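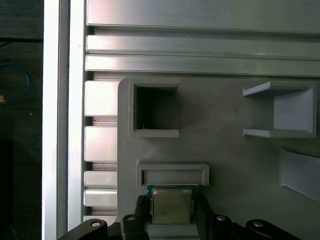
Darkirdale repair shop takes in office computers

The Thaler repair shop in Darkirdale will rebuild used desktop computers for local homes and schools this fall, shop manager Konrad Schnyder said on 27th September. The shop has received 428 machines from offices in Arness since March.

Each one is opened and checked before it is offered again.

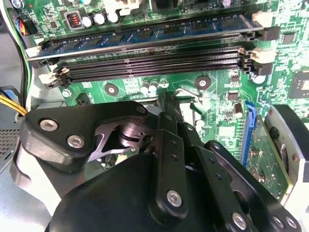 Memory is tested one module at a time, and parts that fail are kept apart for recycling. Schnyder said most machines need two visits to the bench. 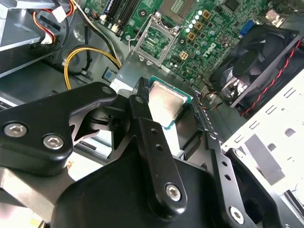 Processor work is handled by Yeison Tamayo, who joined the shop in March. On the Dell boards the metal load plate over the socket has to be raised before a chip can be fitted. Finished computers go on sale at the Rusik Street counter next month.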